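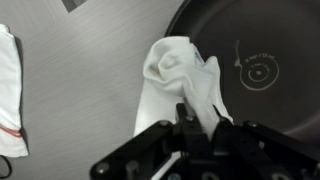

How I Wipe Out a Nonstick Pan

I bought my nonstick pan in May, and I've used it nearly every morning since. I ruined the last one with a scouring pad (46 dollars, gone!), so now I stick to cloths and paper towels and a bit of patience.

Step 1. Let the pan cool all the way on the counter. I make coffee while I wait.
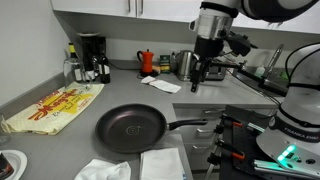
Grease is the part people rush. I go in with a paper towel first, because a cloth full of bacon fat is no fun to wash. Two next to the pan is my usual setup – a crumpled one for the first swipe and a flatter, folded one for the second. Keep a cloth towel further back so it stays clean until you need it.

Step 2. Wash with warm water and one drop of dish soap. I like Plallum, but any mild one will do.

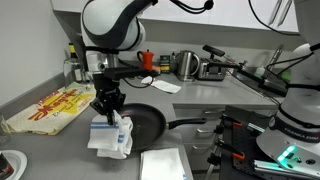
Step 3. Bunch up a soft kitchen towel and press it into the middle of the pan, then work out toward the rim in circles. Don't forget the spot where the handle joins – water loves to hide there. 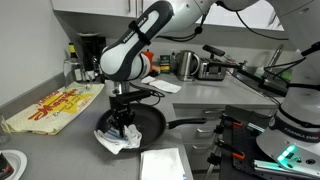
Striped towel bunched up in the pan, with a bit hanging over the front.

Step 4. Hang the towel up to dry and put the pan away with a napkin inside if you stack yours like I do.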